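4.2 Body-part words in trade glossaries

The claim that speakers name the parts of things by mapping them onto the human body is repeated so often that it is rarely tested. A chair has legs and arms, a clock has a face and hands, a bottle has a neck. From lists like these, several accounts move quickly to a much larger conclusion: that the body supplies a shared plan for naming objects, and that speakers are still drawing on this plan when they use the words. We think the first half of that conclusion is plausible for some objects. The second half is much weaker than its popularity suggests.

Our doubts begin with the way examples are picked. The Grunside word list, which is the source most often used in this literature, contains 300 part names, and it was put together by people who were already interested in body metaphors. Words such as "rim," "hinge," "lid," and "spout" are mostly missing from it. A list built this way can show that body words are used for objects, which was never in dispute. It cannot show that they are preferred.

The Fakardale glossaries are a better starting point. They were compiled for apprentices in several trades, among them coopers, saddlers, and clock repairers, with no theory of naming in view. The earliest entry we could use is from 1681, and the compilers kept adding material long after that, in a patchy way. Spelling is uneven and some entries are plainly copied from one trade to another. We removed the copies we could identify, although a reader who distrusts our handling of the cooperage pages would have good reason to. The compilers were seldom clear about whether a word was in daily use or had simply been found in an older book.

From the remaining material we drew a sample of 300 part names and sorted them by origin. Body words are present in every trade, but they cluster. "Head," "foot," "arm," and "neck" do most of the work, while "elbow," "knee," and "shoulder" turn up mainly where something bends or widens. "Stomach" and "wrist" hardly appear. If the whole body were serving as a plan, this lopsidedness would need explaining. A simpler reading is that a few short words became general terms for top, bottom, and side long ago, and that speakers have gone on using them the way they use "top," "bottom," and "side."

The saddlers' pages point the same way. A saddle has a "seat," a "skirt," and a "tree," and these three names come from furniture, clothing, and plants. No single plan covers them. An account that counts the body words as evidence and sets the others aside as noise will always find what it went looking for.

A second problem is consistency within one object. On the mapping account, an arm should lead to a hand, and a hand to fingers, in the right order and in sensible proportion. The glossaries do not behave this way. Clocks have hands with no arms, chairs have arms with no hands, and a pump may have an arm and a nose on the same side. Recent vocabulary is no tidier. For the object in Figure 4, "arm" and "finger" are both ordinary terms, and the fingers meet the arms directly, with no part called a hand or a wrist in between. English speakers do not seem to find this odd.

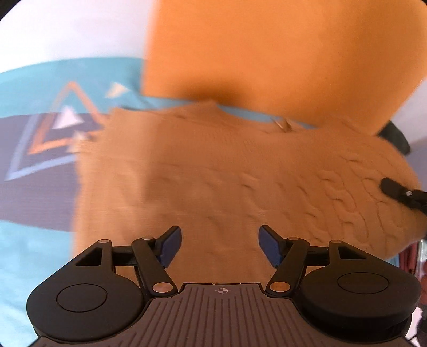
Figure 4. Black linkage arms, each tipped with a blue finger pad. The pads angle toward each other across an open gap.

Defenders of the mapping account may answer that a metaphor can be partial and still be alive. Perhaps so - but then it is hard to say what would count against it. The Boonchu naming task is sometimes offered as the missing evidence. Participants, up to 50 in each group, were shown line drawings of unfamiliar objects and asked to label the parts. Body words were common in the answers. They were also common in the worked sample printed on the instruction sheet, which used "leg" and "neck." The Cekow version dropped that sample but kept the drawings, several of which stand upright on two supports. We would want a version with neither feature before reading much into the results.

Age of use is a separate matter, and we take it up in Section 4.3 with the clock repairers' entries, where the dating is least bad.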